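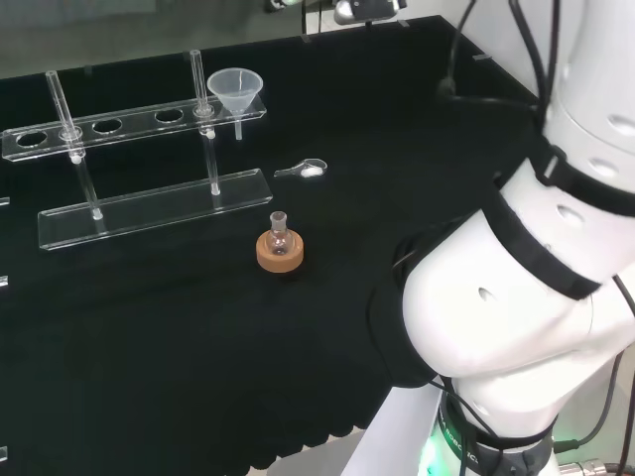
Last changed: May

Search this magazine Go

Slow Paper

What separates laboratory filter paper from the kind in a coffee machine, and why the mills that make it guard their water

By Imogen Ashworth

Filter paper is sold by grade, and the grade number tells a buyer very little. It is a catalog number. Two properties matter to the person pouring a sample into a funnel: the size of particle the sheet will hold back, and the time the liquid takes to get through. The two pull against each other. A sheet with fine pores holds more and drains slowly. A coarse sheet drains fast and lets the fines through.

The Fultico mill at Cirkton makes paper at both ends of that range. There has been a paper mill on the site since 1708, when it turned linen rags into writing stock. The rag trade is gone and the present machine hall is steel and brick, but the mill still draws from the same spring. The water is soft and low in iron. Keith Entwistle, who runs the wet end, treats that as the main asset of the business.

"You can buy pulp anywhere," he said. "Cotton linters come in on a truck. If the water carries iron, the iron ends up in the sheet, and a customer burning that sheet in a crucible will find it."

Linters are the short fibers left on the cottonseed after ginning. They are too short to spin. They are close to pure cellulose once cooked and bleached, and they form an open, bulky sheet with good wet strength. Wood pulp is cheaper and is used in general-purpose grades, but it brings more residue with it.

Beating and forming

The stock is beaten before it goes to the machine. Beating frays the fiber surface and gives the fibers more places to bond. For printing paper, more beating means a stronger and smoother sheet. For filter paper it also closes the pores. The fast grades at Cirkton are hardly beaten at all. The slowest, sold as Volach, stays in the beater longest and comes off the wire as a dense sheet rated to retain particles of 6 micrometers and up.

Drying has its own effect. A sheet dried under tension shrinks unevenly and the pores flatten. Volach is dried slowly on felt, with very little pressing, and the rolls are then held for 36 hours in a humidity-controlled room before cutting. Ruth Cropper, the quality manager, said that skipping the hold gives circles that curl at the edge, and a curled circle does not seat against the funnel wall.

Ash

Quantitative papers are washed in dilute acid after forming. The acid removes calcium, magnesium and traces of metal. The sheet is then rinsed until the rinse water runs neutral, and dried again. In gravimetric work, the chemist collects a precipitate on the paper, folds the paper over it, and burns the whole packet in a crucible. Whatever the paper leaves behind is added to the weight of the result. A low-ash sheet makes that addition small enough to ignore.

Acid washing weakens the sheet. Some grades are treated a second time with a stronger acid, which hardens the surface. Hardened paper can be scraped with a spatula and will stand up to suction in a flat funnel. It also costs more, and many teaching labs get by without it.

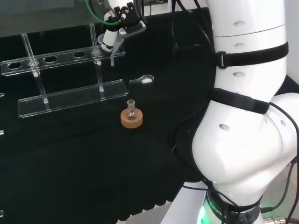 Folding and flow

Much of the difference between a fast filtration and a slow one is decided after the paper leaves the mill. The standard cone is made by folding a circle in half, then in half again, and opening one pocket. One side of the cone is then three layers thick and the other is a single layer. Only part of the paper does useful work. Where the cone lies flat against a smooth funnel, liquid has to travel down through the sheet itself.

A fluted paper is pleated like a fan. The ridges hold it away from the glass or plastic, and air and liquid can move behind it. Fluting is the usual choice when the liquid is wanted and the solid is not. When the solid is wanted, the plain cone is better. A precipitate caught in pleats is hard to recover in full.

The funnel stem matters as well. If a plain cone is seated well and the stem stays full, the column of liquid in the stem pulls on the liquid above it, and the rate goes up. A leak at the rim of the paper lets air in and the column breaks. Chemists trained on long-stem glass funnels tear off a small corner of the outer fold to help the paper seal. Paloma Calloway, who teaches analytical methods to evening students, still has them do it.

"They want to pour it all in at once," she said. "Let the solid settle first. Pour the clear part down a rod, keep below the edge of the paper, and bring the solid over last. The paper stays open for most of the job that way."

Testing the sheet

Flow rate is checked with filtered water at a fixed temperature and head. A warm room gives a flattering number, as water thins when heated. Retention is harder. The old method uses precipitates of known character: a gelatinous one for fast papers, a fine crystalline one for slow papers. If the filtrate is clear, the sheet passes. Newer methods use suspended beads of graded size and a particle counter downstream.

Cropper's lab runs both. The bead test is repeatable, but beads are round and hard, and real precipitates are neither. Outside checks go to Namboodiri, a contract lab that tests cut circles from each run of Volach. The two labs disagreed last year over one batch. The cause was traced to circles taken from the edge of the roll, where the sheet was thinner. The sampling plan now calls for 6 positions across the web.

Demand is steady. Membrane filters have taken the finest work, and a centrifuge will do much of the rest. Paper keeps the jobs in between, including soil extracts, beverage samples before degassing, and plating bath checks. Fultico plans to rebuild the acid-wash line next, with a second rinse stage fed from the spring.

Comments

Keith Bloxham
Good to see the stem column explained. I would add that a wet paper should be pressed down at the rim with a fingertip or rod before pouring. Most slow filtrations I was asked to look at came down to a bubble under the fold.

tarn_lab
Does the low-ash figure hold for the large circles too? The piece doesn't say. A bigger circle has more paper in it, so the ash per circle must go up.

Ruth Cropper
Yes, ash is quoted by weight percent, so multiply by the weight of the circle. The box label gives it per circle.

millrace
My grandmother worked in the rag room at Cirkton. She said the dust was worse than the noise.

Sign up for our newsletter and get new features by email. You can unsubscribe at any time.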